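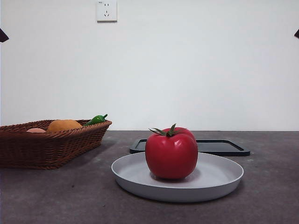 Equipment plan, pick-and-place bench
Gallery and purchasing notes, Dostberg workshop
Compiled by Soo-ah Ji. Updated May 6, 2026

This page supports the request for a second tabletop arm. Captions give the layout and the points that affect the order. Prices are in euros, excluding VAT and carriage.

Bench layout, tomato on plate
Tomato on the light grey plate, black tray behind, wicker basket to the left with further produce. The plate has a low rim, so a side grasp needs clearance for the fingertips above it.

Surface and backdrop
Dark grey speckled top against a plain white wall. Keep the same combination for the second bench. Changing the top would mean repeating the exposure settings, and no hours are budgeted for that.

Arm
Two quotations received. Brendis: 3,503 for the arm and controller, gripper priced separately. Boersma: higher unit price, gripper included, delivery in up to 9 weeks. Hyun-seo Yoo is checking whether the Brendis flange takes our existing gripper. If it needs an adaptor plate, the two offers are close enough that delivery should decide.

Fingertips
Treat as a consumable. Smooth, rounded items call for a soft pad, and the harder pads fitted in April marked the props. Order four spare pairs with the arm. Part numbers are with Deok-su Ahn.

Props and containers
Budget line of 37, covering replacement produce and one more basket. Buy the basket with sloped sides and a rolled rim again, as the placing heights were set for that type.

Power
Wall socket is behind the bench. The controller and the lighting should go on separate circuits; A-yeong Moon to confirm the rating before the order is placed.

Software
Grurnemon licence covers one arm. A second seat is quoted yearly and belongs under running costs, so it has been left out of the equipment total.

Corrections to Soo-ah Ji. Approval: Woo-jin Ra.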